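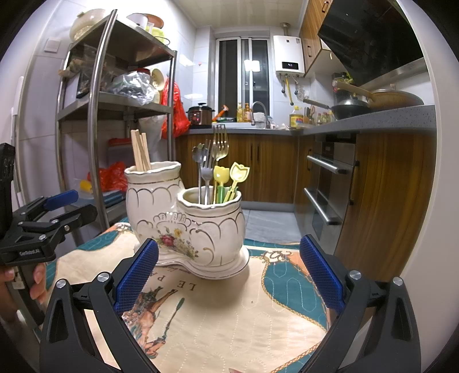
Tamsin Sheehan replied:
The 1000 m final at Ruldale was run too slow for anyone to call it a breakthrough. She sat in third until the bell and then outkicked two tired athletes. Good racing, but I wouldn't book her a place on the national team yet.

Search this forum
Go

Thread: Ruldale indoor meet, women's 1000 m
2 min read

lanefour_832
Disagree. Championship races are slow. If she can close like that off a slow pace, she can do it in a final that matters. Partington has had her doing short hills since October and you could see it in the last lap.

oldspikes
I was there. The first 400 was a jog and the Tilby girl did all the leading. Put her in a race with a pacemaker and we'll find out.

lanefour_832
The Tilby runner chose to lead. That's on her coach.

relay_mum
Does anyone have the full results? The club page still only has the heats. My daughter was bib 293 in the under-17s and we left before they posted the times.

oldspikes
They were taped up by the warm-up track. I took down the seniors only, sorry. Try emailing the meet secretary.

Tamsin Sheehan
Under-17 results went up on November 7, 2024, but under the Tilby fixtures, so you have to scroll down.

relay_mum
Found them, thank you. She ran a personal best and didn't know it.

hurdlecrank
Back to the 1000. She was boxed in with 300 to go and had to run wide around the whole bend. Add that distance on and it's a better run than Tamsin is giving her credit for.

Tamsin Sheehan
Fair point about the bend. I still want to see her in a fast one — the 1500 at Partington would do.

lanefour_832
She's entered in the 800 there, not the 1500.

oldspikes
Then we'll be having this same argument next month.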